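What I saw at the Draroso open day

August 27, 2019

Draroso held an open day at its Hirkley workshop, and I went along because I had read too many articles about household robots and had never stood next to one. I came away thinking the firm is doing sensible work and talking about it in a way that will let it down later.

The visit lasted most of the afternoon. There were 11 of us in my group, a few from local businesses and the rest simply curious. We were given tea and a short talk, then taken through to see the project they call Surnia. Its aim is modest on paper: a machine that can pick up clothes in an ordinary home, sort them and put them in a pile. Folding is meant to come after that.

The first part of the demonstration had no robot arm in it at all. People do the tidying themselves with a hand-held gripper, and the recordings are used to teach the machine. I had a go. The grip is easy enough, but you very quickly learn how much your own fingers do without being asked. A sleeve slides, or the cuff comes up and the rest of the jumper stays where it was.
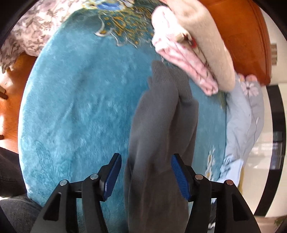

Why start with laundry, when a robot could be washing up or hoovering? Cloth changes shape every time it is touched, so a machine that can cope with a jumper has learned something that a machine moving boxes has not.

I think that is a fair reason, and I wish they had stopped there. The closing talk moved on to care homes and to older people living alone, and this is where I part company with them. The arm we were shown at the end took some four minutes to clear 8 items from a floor, and it dropped 2 of them. I don't hold that against it. It is early work and the staff were open about the drops. But it is a long way from there to helping someone dress, and the talk made it sound like the next job on the list.

Kongkaew, the firm that makes the arm, had a small stand by the door with a printed sheet listing what it can lift, how fast it moves and when it will stop itself. I found that sheet more persuasive than anything on the big screen.

There is another open day in September – booking is through the Hirkley office. I would go, and I would ask to try the gripper before the talk starts.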